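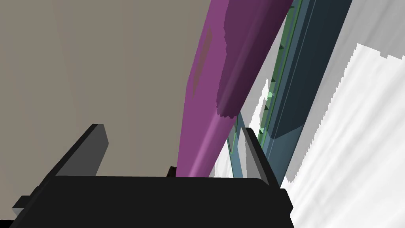
Rendered view: gripper with fingers open, long purple object, blue-teal container at right.

Notebook, Guest Offers and Reservations Group, Garkach office
15 October 2018
Entry by Pallavi Nautiyal
Present: P. Maurya, R. Solanki, B. Srivastava (until lunch)

Subject: Winter package rates, second pass through the booking test system.

The corrected rate table was received from Cisby before opening and loaded by Mr. Srivastava. It covers 58 packages at 11 hotels. The earlier table is kept under its old name and should not be used for any further checks.

Each package was searched by arrival date, length of stay and number of guests, and the price shown was compared with the contract sheet. Ms. Solanki read from the sheet and I entered the searches. Two-night and three-night stays were done first. Stays of a week or longer were left for the afternoon.

Findings. Six packages did not agree with the contract sheet. Four of these are at the Grakwood property and have the same fault: the breakfast supplement is charged per room when the contract states per guest. The other two are lakeside weekend packages in which the Sunday night is priced at the Saturday rate. Mr. Maurya checked both against the signed copy and confirmed that the sheet is correct and the table is wrong.

The child discount was tested separately. It applies correctly up to age 11. At age 12 the adult rate is shown, as intended, but the confirmation message still carries the line "children stay free." The wording comes from the message template and has no connection with the rate table. Referred to Mr. Stougaard.

Cancellation terms. The Fröhlich hotels have asked for a 20 percent deposit on all package bookings from November onward. The deposit is taken correctly at the payment step. It is not mentioned on the search results page, and a guest would first learn of it after entering a name and address. Ms. Solanki considers this unacceptable and I agree. A short line beneath the price would be enough. Draft wording: "A deposit of 20 percent is due at booking."

The search page timed out twice shortly after lunch. Both searches were repeated and gave normal results. Times are noted on the contract sheet in pencil.

Not tested: gift vouchers, group bookings, and any package combined with airport transfer. The transfer prices have not been supplied.

Actions
Srivastava: return the six faults to Cisby with copies of the contract pages.
Stougaard: correct the confirmation template.
Solanki: send the deposit wording to Fröhlich for approval.
Nautiyal: repeat the Grakwood searches when the next table is loaded, including single occupancy.

Added later: Cisby acknowledges the breakfast fault. The Sunday rate is still under discussion on their side.

Last updated by P. Nautiyal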